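2021-10-30
By Ayodele Ogundipe

Filed under: About Us / Who We Are

Hi, I'm Ayo, and I run Cordeiro Community Language School with Prapai Luangrath. If you've landed on this page you've probably either had one of our flyers shoved under your windscreen wiper or your neighbour has started saying good morning to you in Portuguese. Either way, welcome! Grab a cuppa, I do go on a bit.

We teach languages to grown-ups in the evenings and on a couple of mornings. At the moment that means Portuguese, Thai, Yoruba and Italian, plus a conversational English group that I look after myself and would never give up, even if Prapai begged me. We started 14 years ago with one class, a whiteboard on an easel that fell over whenever the door opened, and a photocopier that belonged to the real estate office downstairs. They charged us by the page and they were very strict about it.

The name throws people. Cordeiro was my first Portuguese teacher's surname and it means lamb. She taught me at her kitchen table when I was twenty-six and had just moved here for work, and didn't know a soul. I'd signed up because I liked the music. I stayed because on Thursdays, or whatever night it was back then, she fed us, and you weren't allowed to ask for seconds in English. I learned the word for gravy before I learned the word for yesterday. When Prapai and I were filling in the business registration we'd put down three other names and they were all taken, so I wrote Cordeiro in the box and it went through the same afternoon.

Prapai came along in our second year. She rang to complain, which she'll tell you herself. I'd advertised a Thai class without having a Thai teacher (I was optimistic, I thought one would turn up) and the tone marks on the flyer were wrong. She pointed out, quite nicely, what I'd written instead. I asked if she'd like the job. She said no. Then she came and watched a Portuguese class from the back row with her coat on, and started the next week. She now does all the timetabling, all the Thai, and most of the telling me to slow down.

So how do we teach? Out loud, mostly. You'll talk in the first five minutes of your first class and you'll probably get it wrong, and so did everyone else in the room. We do use a textbook, and we do grammar, because adults like to know why a thing is the way it is and I've never believed the people who say you can skip it. But the book stays shut for the first half of the night. Classes run for two hours with a tea break in the middle, and the tea break is in the language too. Beginners get a laminated card with the essentials on it, milk, sugar, is that the last biscuit.

Groups are small. We cap them at 14 and we've turned people away to keep it there, which I hate doing, but a room of twenty is a lecture and you can get one of those off the internet for nothing. If your class is full we'll put you on the list for the next term and ring you, a proper phone call, when a spot comes up.

Terms are ten weeks. We keep the fee as low as we can and there's a concession rate for pensioners, students and anyone who tells us they need it. You don't have to bring a card or a letter. If you miss a week your teacher will email you what was covered, and you can sit in on the other group at your level to catch up, provided there's a chair.

A word about levels, as it's the thing I get asked most. We have four: New, Not New, Getting There and Chatty. Yes, I know there's an official European scale with letters and numbers on it, and if you need one of those for a visa or a uni application Prapai can tell you where you'd sit. For everybody else we have a ten-minute natter with you on the phone and pick a room. If we've put you in the wrong one you can swap up until week three. Quite a few people swap down, and they're usually happier for it. There's no shame in Not New. I've been in Not New Italian for three years running and I own the place.

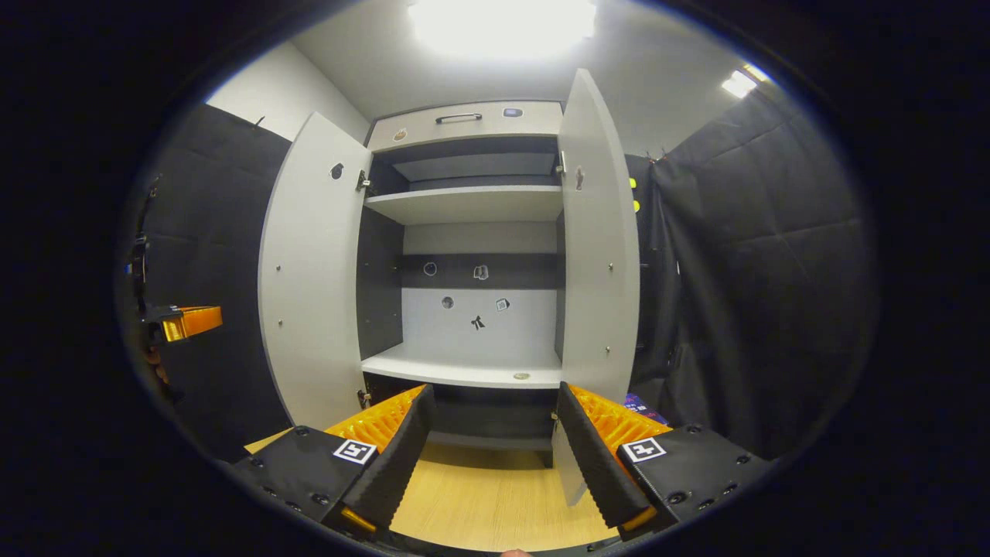 Marlene from the Getting There group read a draft of this page and told me I'd left out the best part, that she'd come for the Italian and ended up with people to ring when her hip went. She said the verbs were fine, but she could have got verbs anywhere, and would I please put that in. So it's in, Marlene.

She's got a point, too. I forget to mention it because from where I stand it just happens. The Yoruba class has been going to the same bakery after the morning session for years. Two of our Portuguese students went halves in a veggie plot. There was a wedding, once, between a Thai beginner and a man from my English group who'd come in to use the photocopier (our own by then, thank goodness), and the speeches went on until they turned the lights off in the hall.

We've also got a library, if you can call it that. When I last did the list for the insurance it came to 751 books, and I'd guess a third of them are detective novels. Crime is very good for your past tenses. You can borrow anything for as long as you like as long as you write it in the exercise book, and please write the title and not just "the green one". We're always after children's picture books in Yoruba, and dictionaries from this century. We have plenty of dictionaries from the last one.

People do ask whether they're too old to start. Our oldest beginner so far was 83 and she did the whole ten weeks of New Portuguese so she could have a go at her son-in-law's mother on equal terms. I don't know how that ended but she re-enrolled. Your ear might be slower than it was at twelve. On the other hand you know how to sit still, you know what a verb is, and you've paid for it yourself, and I'd take that class over a room of twelve-year-olds any night of the week.

You'll hear a few odd names around the place, so I may as well explain them now and save you wondering. Skitus is our end-of-term play night, where each class gets up and does a little skit in the language they've been learning. One of the Italian students stuck a fake Latin ending on the word for the poster and we've never got rid of it. It's not compulsory! You can do the lights, or bring a plate. But last term the Not New Thai class did an entire argument about a parking space and I laughed so hard I had to go and stand in the corridor.

Hondeck is the newsletter. It's four pages, it comes out when Prapai has time, and it has recipes, class news, a crossword with clues in one language and answers in another, and a small column of me apologising for mistakes in the previous crossword. It goes to students past and present by email, or on paper if you leave a stamped envelope at the desk.

And Dostska is the card game. We made it up on a wet night when only four people got to class and it's grown rules every year since. It's for practising numbers and asking for things, and there are 52 cards so you can play it with an ordinary deck at home, although you'll need to learn which suit is vegetables. The teachers take it far too seriously. Prapai hasn't lost since I don't know when.

What don't we do? We don't do exams, and we don't do translations of your birth certificate, for that you need somebody accredited. We don't teach kids under sixteen, though we get asked a lot and I do feel bad about it. We don't teach business anything. A bloke rang last year wanting Negotiation Portuguese for the mining sector and I said I could teach him to buy fish, and he was a good sport about it but he didn't enrol.

The past two years have been bumpy, as they have for everyone. We went online with almost no notice and I taught one whole lesson on mute. Some of our students found they preferred it, particularly the ones who'd been driving in from out past the ring road, so we've kept one online group in each language and we'll go on keeping it. Everyone else is back in the rooms. It's lovely to hear the racket coming through the walls again, Thai on one side and Italian on the other, and me in the middle trying to explain the word "though".

Enrolments for the summer short course open in November. It's a four-week taster, no homework, all four languages, and you're welcome to try more than one if your head can take it. Existing students get first go at places and then we open it up to everybody. The quickest way to get in is to ring the desk in the morning, when Prapai's on, as I'm hopeless before ten. If you get the machine, leave your name and number and tell us which language, and say your number slowly, please, twice if you can stand it.

Or just come up and have a look. The street door sticks, so give it a shove with your shoulder, and we're up the stairs and on the left. If there's a class on, sit at the back, keep your coat on if you like, and somebody will bring you a tea.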